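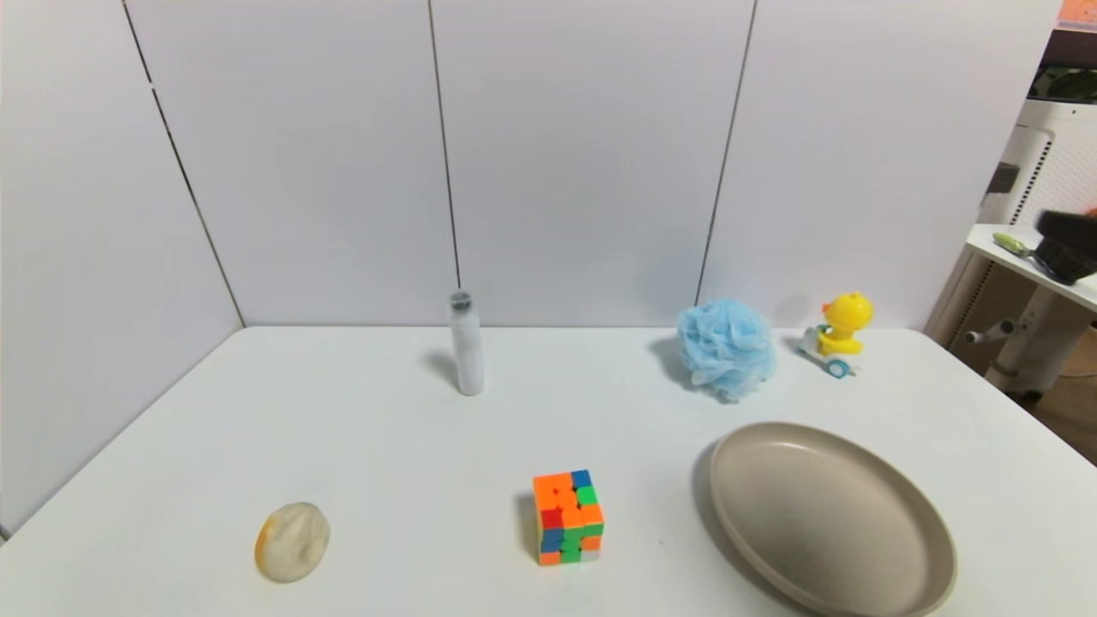 A slim bottle of something white, powdery or granular, dark cap on.

Call for participants: traditional remedies and the common cold

Irix is looking for adults who catch colds and who currently do, or don't do, something herbal about it. We are a small independent group that tests household and traditional remedies, and we would like 485 people for a study running through one winter.

You will have read that elderberry shortens a cold, that thyme tea clears the chest, that honey and sage will see off a sore throat by morning. We have read it too, usually on the page of someone selling the stuff. The usual argument is that people have done it for centuries. People bled each other for centuries as well, so we don't find that very persuasive. At the same time, a few old preparations have turned out to contain something useful, and we would sooner check than sneer.

What we are testing

The study covers one preparation, a dried mixture of thyme, sage and marshmallow root made up to a recipe from the Wirkotia collection of household receipts. The recipe claims to ease a cough "in two nights". Most coughs from a cold get better whatever you do, and anyone who takes something on the worst day will tend to feel better the day after. That is the main reason remedies like this get good reviews, and it is why we need a comparison group.

Half of those taking part will be given the mixture. The other half will be given a dummy version, made to look, smell and taste as close to it as our supplier can manage. You won't know which you have and neither will the staff who speak to you. The codes are held by Nguyen, an outside statistics firm with no stake in the result, until the last diary is in.

Who can take part

You need to be 18 or over, in ordinary good health, and likely to catch at least one cold between October and April. Parents of small children, teachers and people who commute by bus are very welcome.

We do not mind what you believe. If you swear by herbs, apply. If you think it is all nonsense, please apply too, as remedy studies tend to fill up with enthusiasts and the answers suffer for it.

You can't take part if you are pregnant or breastfeeding, have asthma or another long-term lung condition, take blood thinners, lithium or diabetes medicines, or are allergic to mint, sage, thyme or any related plant. If you are not sure, ask your pharmacist before you fill in the form. We will ask you again at the first visit.

What you would have to do

Come to the Jimolska building for a first visit, which takes most of a morning. We go through your health, explain the consent form and send you home with a sealed pack and a paper diary.

When a cold starts, ring us the same day. Then make up the drink twice daily and fill in the diary each evening until you are well, or for 17 days, whichever comes first. The diary has 27 short questions. Some are dull. Please answer them all, including the ones about sleep.

Come back once at the end with the diary and whatever is left in the pack. If you never catch a cold, come back anyway. You still count.

During a cold you may take paracetamol if you need it, and you should write it down. We ask you to leave other herbal products and cough mixtures alone while you are keeping the diary.

What you get

We pay travel costs and £2 for each completed diary day. It isn't much and it isn't meant to be. You will also get the results in plain English, with the full figures, before they go anywhere else. We will publish them whichever way they fall, and the plan for the analysis is lodged with Nguyen so that we can't quietly change the question later.

You should not expect the drink to do you any good. It may do nothing. Possible unwanted effects are an upset stomach, heartburn and, rarely, an allergic rash. If you get a high fever, chest pain or trouble breathing, stop and get medical help in the normal way. Taking part is no substitute for seeing a doctor.

Who is paying

The money comes from Irix's own reserves and from public donations. We have turned down offers from two herbal firms, one of which wanted to see the results first.

How to apply

Ask for a form at the Jimolska front desk, or write to the study office there and we will post one. Forms are dealt with in the order they arrive. You can pull out at any point without giving a reason, and you keep the payment for the days you have done.

Applications close when all places are taken or at the end of September.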